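Speaker notes: "Small things on the floor. How we put the table away"
Speaker: Dae-han Hyun
Evening talk series at Dudunum, small hall, 7:30 p.m.

Opening (stay standing, do not read)

Good evening, and thank you for coming in this cold December. My name is Dae-han Hyun. I have worked for many years on the subject of household order, first at Seo, where we sold kitchen drawers, and now at Vatik, where I teach short courses for families. English is my third language, so if I speak too fast please raise a hand and I will stop.

Today I would like to speak about a very small activity. It is the moment after the meal when the chopsticks and spoons must go back to their place. Most books about tidying begin with clothes. I prefer to begin with the cutlery, for the reason that it is used every day.

(Pause. Ask: who has a drawer at home where the chopsticks are mixed? Wait for hands.)

Part one. Eating low

Many people in my course eat at a low table, and some of them put a cloth or a rug down and eat directly there. I grew up in such a home. My mother carried the whole meal in on a tray, and when we finished, the tray went out and the spoons stayed behind. Always there was one spoon under somebody's knee.

When you eat at a high table, a thing which falls makes a noise. When you eat on a rug, it makes almost no noise. This is pleasant for the neighbors, but it means the ear does not help you. You must use the eyes. And the eyes are lazy after a meal.

So the first advice is simple. Before anyone stands up, look at the floor. I ask my families to do it while they are still sitting, at the same height as the things. From above, when you are already standing with bowls in your hands, you will look only at the bowls.

(Tell the story of my uncle and the soup spoon. Keep it short! Last time it took too long.)

Part two. The pattern of the rug

I must say some words about the rug itself. A plain rug is easy. You put a chopstick on plain dark wool and a child can find it. A striped rug with small marks in many colors is more difficult, particularly when one of the colors is near to the color of wood. I do not say you must buy another rug. I like striped rugs very much and I own two. I say only that you should know what your rug is hiding.

(Next slide.)
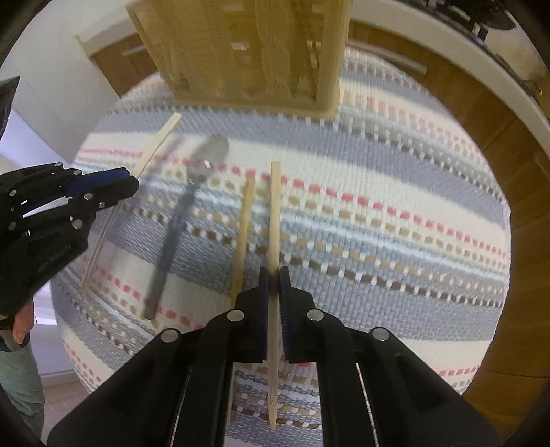 Slide: wooden chopsticks and a metal spoon, woven striped rug.

Leave the slide on the screen for some time and let people look at it. Say: please notice the rows of tan and brown dashes in the weave, and then notice the chopsticks lying there. Pale wood and tan are cousins. The spoon is an easier object, being metal, and people usually name it first when I ask the room.

Say also: the longer chopstick on the rug lies on a diagonal. I find this useful to talk about. Our eye follows the stripes from left to right, and a thing which crosses the stripes is easier to notice than a thing which lies along them. If you drop a chopstick parallel to the stripes, I wish you good luck.

Point to the dark mark on the chopstick that is held upright. I do not know how such a mark came, and for the sorting it is not so important. But a mark is something to look at. At home I make three piles: to use, to cook with, to throw away. A chopstick with a dark mark on it should be touched with the finger. If the wood is smooth, I keep it for cooking. If the wood is rough, it goes. My wife does not agree with this rule and keeps all of them.

(If somebody asks about lacquered chopsticks: different care, speak with me afterwards.)

Part three. Pairs

A spoon can live alone. A chopstick cannot. This is the special difficulty of my subject, and I think it is the reason why so many drawers are in disorder. You pick up one chopstick, and the work is half finished.

In my course the rule is called "find the partner first." It means the hand which is holding one chopstick does not go to the drawer. It waits. The other hand looks for the partner, and the two sticks are laid together with the tips in one direction. Only then they are carried. If you work with another person, one can hold and the other can search, but please decide before who does which. My colleague Jin-sol Seok and I tried it without deciding, and we both searched.

Wooden chopsticks from different sets are often nearly the same length. Stand them on the table on their thick ends and compare the tips. It takes a few seconds. Do not compare them in the air, since the hand tilts a little and you will believe that they are equal.

(Demonstration here. Sticks are in the gray cloth bag. Check before the talk that the bag is on the chair!)

Part four. Some numbers from our notebook

Jin-sol Seok kept a notebook during our courses at Vatik, and she kindly allowed me to use it. The families wrote down every piece of cutlery that they put back after meals. In total they recorded 2035 pieces. From these, 1079 were chopsticks. You see at once that the number is odd, and an odd number of chopsticks is a sad number. We discussed it for a long time. Our opinion is that one family lost one.

From all pieces, 325 had been on the floor and not on the tray. I expected fewer. The families who ate on a rug had more of them than the families at a high table, but please be careful with this result, as the notebook was made for teaching and it is not a scientific study.

(Do not go deeper into the numbers. If people want them, Jin-sol has copies.)

Part five. Where the things should live

I do not recommend one particular box. At my home we use a tall cup for chopsticks and a flat tray for spoons. In the Clelari guesthouse, where I gave this talk in spring, they roll everything in a cloth, and it works well for them because each guest has one cloth.

What matters for me is the distance. If the place for the chopsticks is in another room, the chopsticks will stay on the rug until the morning. Put the cup near to where you eat. When the meal is on the floor, the cup can be on the floor also, next to the wall.

Wood must be dry before it goes into the cup. Tips up, please.

Questions (15 minutes)

Questions which usually come: how to teach small children (give them the spoons), can one mix metal and wooden chopsticks (yes, but not in one pair), how often to shake the rug (I shake it each week, outside).

Thank the hall team at Dudunum. Remind people that there are 4 places left in the winter course and that the list is by the door. Take the gray bag home.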